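21 January 2023
Feed room notebook, Tesano yard

Areti asked me to write up the balancer business properly so whoever does the morning buckets can follow it, and so I can remember in July why we did what we did. I've got tea and the heater is on, so this may run long.

Where we stand: we've been feeding the Pappas low-starch balancer to the older horses since the fall, and I've been happy with it except for one thing, the smell fades. A fresh bag smells strongly of fenugreek and the mares will knock you over for it. By the time we're near the bottom they pick through it, and Brornarik (the horse, and yes I know it's also printed on the hay delivery slips, he was named after the farm he came from) leaves a little ring of pellets around the edge of his bucket like he's making a point.

So the first thing I wanted to know was whether it was the feed going stale or the horses getting bored. I took the end of the old bag and the top of a new one and offered both in matching rubber pans. Brornarik went to the new pan and cleaned it up, then wandered over to the old one and ate half. Skatier ate both and looked for a third, so no information there, bless her. I'd like to repeat it with the pans swapped left to right, because Brornarik always turns left out of his door and I may only have measured that.

Storage. We've been tipping new bags on top of whatever was left in the bin. I know, I know. I emptied it completely this morning and the last layer at the bottom was mostly dust with a slightly sour smell, not moldy but not something I'd want to eat either. Scrubbed it with hot water and a little dish soap, rinsed it twice, and left it upside down by the heater. From now on the bin gets emptied and wiped before a new bag goes in, and the bag itself stays in the bin with the top rolled down. Please write the opening date on the bag in marker.

Weighing. This was the embarrassing part. The card on the wall says one scoop for the balancer, and the card was written for the old blue scoop, which broke. The ration I worked out for Brornarik is 400 g a day. A level scoop with the new one came out at 400 g for the old chaff mix only if you packed it down with your hand, and the balancer pellets are a good deal heavier than chaff, so he's been getting more than he should. No harm that I can see, but it does explain why we've been going through bags so fast. I've put a line of red tape inside the scoop at the correct level. Areti Panagiotou checked it after me on the kitchen scale and we agreed, after she made me zero the scale again with the empty scoop on it – she was right, I'd forgotten.

Changing over. I don't want to drop anybody's ration overnight, even though we're only coming down to what it should have been all along. Plan is to take Brornarik down a little each day over the week and make up the bucket with soaked beet pulp so he doesn't feel robbed. Skatier stays as she is until I've put the weigh tape on her again. Her ribs are easy to find under the winter coat and I'd sooner she had a touch too much than too little in this weather. 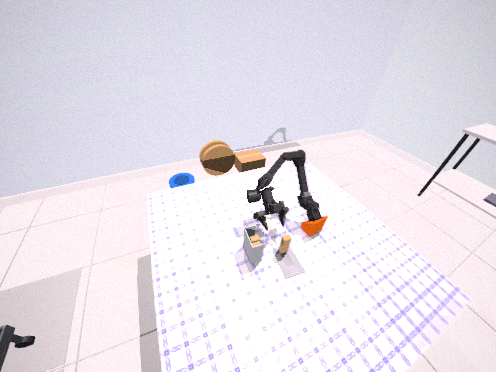
Soaking times, while I'm at it. The quick beet pulp is ready in 30 minutes with cold water, sooner with warm, but in this cold I've been finding a hard center in the odd piece even after that. Give it longer. If you break a flake open and it's pale and dry in the middle, put the lid back on and go do the water troughs. Anything soaked last night and not fed gets thrown out, please, even if it looks fine and it hurts your feelings to waste it.

Salt. I started adding plain table salt to both buckets when the troughs began freezing and the horses went off drinking. Skatier took it without comment. Brornarik needed it built up from a pinch. He's now drinking noticeably more of the warm water we carry out at evening feed, though I changed two things in the same week (salt and warm water), so I can't say which one gets the credit. I do this every time and I always tell myself I won't.

Bags on hand: enough for 22 days at the corrected ration, going by what I weighed out of the bin plus the unopened ones. I'll order before we get down to the last one. The delivery truck won't come up the lane if it's iced over, and I'm not hauling sacks up from the gate on the sled again like last winter!

Still to do:
Swap the pans and repeat the stale/fresh test.
New card for the wall, in grams this time, with the scoop line explained.
Weigh tape on Skatier, same time of day as before.
Ask the vet about the loose droppings Brornarik had after the new hay came in. It has settled, but I'd like it mentioned.
Find the lid for the small bin. Areti thinks it's in the tack room holding up the window.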